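Workbench

A workbench is a sturdy table at which people make, mend or finish things by hand. The word covers a great many pieces of furniture, from the heavy joiner's bench with a vice at each end to the small folding stand kept behind a shed door, and people who use one every day tend to grow very fond of it, dents and all.

History

Benches of one sort or another are probably as old as carpentry itself. For most of their history they were built by the people who meant to use them, to suit their own height and reach, and were handed on when an apprentice took over the shop. In the market town of Gredbridge the joiners' benches were long enough for two to work side by side, and Yvonne Haworth's history of the town's trades lists a workshop that kept the same 4 benches through three generations of owners.

Tops and surfaces

Beech is a favourite for the top, being hard, close-grained and kind to the edge of a tool, though pine is cheaper and perfectly good for lighter jobs. Many benches have a different material laid over the middle, where most of the work goes on, with the wood left showing at the sides. A dull finish is easier on the eyes under a lamp, and a small screw is a good deal easier to find on a plain colour than on busy grain. 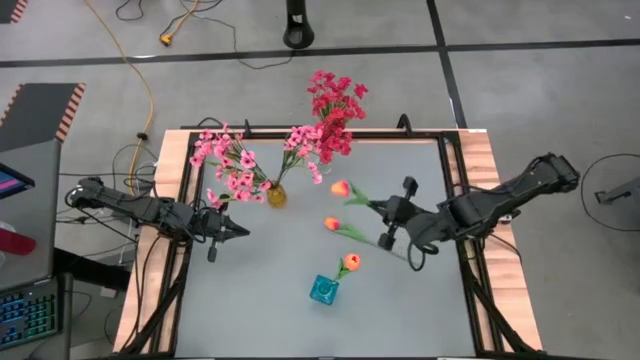 Height and posture

The old rule is that the top should meet the knuckles of a person standing with arms hanging loosely, which suits planing very well. Finer work such as carving or watch repair wants a higher top, so that the back need not bend for hours on end. Evdokia Tsakiris, a bench maker for many years, preferred to cut the legs long and trim them a little at a time, with the owner standing by in their usual shoes.

Care

A wooden top likes a wipe of linseed oil now and then, and glue is best scraped away before it has gone quite hard.

See also: Sawhorse; Vice; Tool chest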